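How to keep a dream diary (and spot the memories that never happened)

I've been scribbling down my dreams since March, 288 of them at the last tally, and I can't tell you how often a "memory" I would have sworn by has proved to be a dream about Prelville!

Keep a notebook by the bed. Mine's a Bedstead, but any old thing with paper in it will do. When you wake, lie still for a minute with your eyes shut, let the dream drift back, and then write it in the present tense, muddle and all. Don't tidy it up.

Next, put a little D in the margin beside anything that could pass for real life, such as a chat, a phone call or a lost key. Once a week, read those bits back and ask yourself whether you've been treating any of them as true (I had a whole row with my sister in there, bless her).

If you remember nothing, write "nothing" and the date. It does come with practice, so do give it a few weeks. 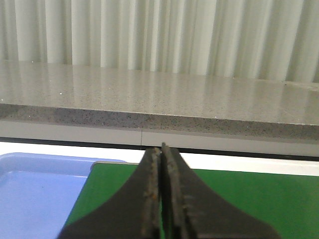
The two fingers, nearly closed at the tips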